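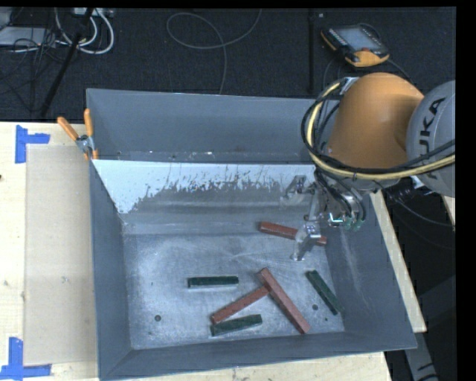
Ticket 1339
Subject: Solo piping entries missing from the published running order
Opened by: Lemilen Piping Society, contest office
Assigned to: Amos Ruiz-Ortega, entry systems
Priority: High
Status: Closed

Reported problem

The contest office reports that the running order for the Eltgate Solo Piping Contest does not agree with the list of accepted entries. Three pipers who entered both the March and the Strathspey and Reel are shown in the March only. All three hold a confirmation message for both events. The judges' sheets, which are drawn from the same list, carry the same error.

The office asks that the matter be settled before the tuning room schedule is sent out, as the schedule cannot be changed once the stewards have received it.

First response

The entry records were compared with the running order. The second event is present in each of the three records and the fees are marked as paid. The fault therefore lies in the step that builds the running order and not in the entry form. The office was asked to supply the confirmation messages and to state whether any of the pipers had changed a tune after entering.

Reply from the contest office

The messages are attached to the ticket. All three pipers changed a tune in the Strathspey and Reel by means of the "amend my tunes" page. One of them did so twice. No other competitor used that page for this event. The pipers playing in the Piobaireachd made changes as well, and their names appear correctly.

Investigation

A test entry was made under the name of Drernell in the practice copy of the system. It appeared in the running order as expected. The strathspey was then changed and the order was built again. The test entry was no longer listed.

The event requires 4 tunes to be submitted, made up of 2 strathspeys and 2 reels. When a piper amends one tune, the page saves that tune alone under a new entry line and marks the earlier line as withdrawn. The new line is treated as incomplete and is left out of the order without a warning. The Piobaireachd is stored as a single list, and for that reason it was not affected.

Action taken

1. The withdrawn lines for the three pipers were restored and the amended tunes were entered by hand.
2. The amend page was closed for the Strathspey and Reel. Competitors are directed to write to the contest office.
3. The running order was rebuilt using the original draw. No piper's place in the March was altered.
4. New judges' sheets were issued. Earlier copies should be destroyed.

Reply from the contest office

The office has checked the new order against the accepted entries and finds them in agreement. The Pap Trophy list, which is taken from the combined results, was also reviewed - no correction was needed. The three pipers have been notified.

Resolution

Closed on 2024-05-25 with the consent of the contest office. A permanent repair to the amend page is recorded as a separate request and is to be in place before entries open for the October contest. Until then, any change of tune in this event must be entered by staff.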